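Ticket 356 — Cell 2, RAM step stopping on force limit
Site: Millness, bench line
Status: open, watching

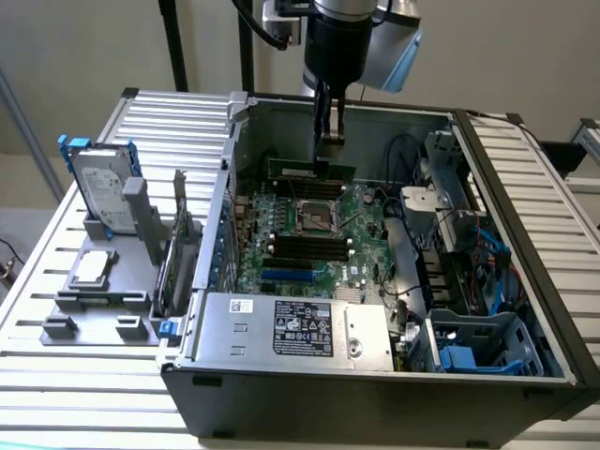

Started after the June finger swap. Arm comes down over the slot, touches, stops with code 111. Clear it, runs a few, same again. Only on the RAM step, drive and CPU picks from the tray are fine.

07:40 — restarted controller. No change.

08:15 — checked finger screws. One slack, nipped up. Still 111.

08:50 — re-taught the slot approach point. Was low on Z and a touch off towards the PSU side. Better but still trips with the modules from the Sterkell batch. Other batch goes in ok.

09:30 — rang Najjar support. They want the log from job 685 onwards, sent. They say tool weight needs re-entering after any finger change. Wasnt done. Old value still in there from the Evero fingers.

10:05 — new tool weight in, force sensor zeroed with arm clear of the case. Ran the step by hand at low speed, no trip.

10:40 — tray had shifted too, bolts into the table slots only finger tight. Squared up to the stop and tightened, re-taught all the tray picks. Took ages.

11:20 — back in auto, normal speed. No 111 so far. Job 717 is the first one with everything changed, so ignore anything before that when comparing.

To do:
tool weight onto the finger change sheet
paint mark on tray bolts
order spare fingers, were on the last pair
check cable loop at the wrist isnt pulling when it turns — looked tight at one point, didnt get to it

Leave ticket open til nights have run it.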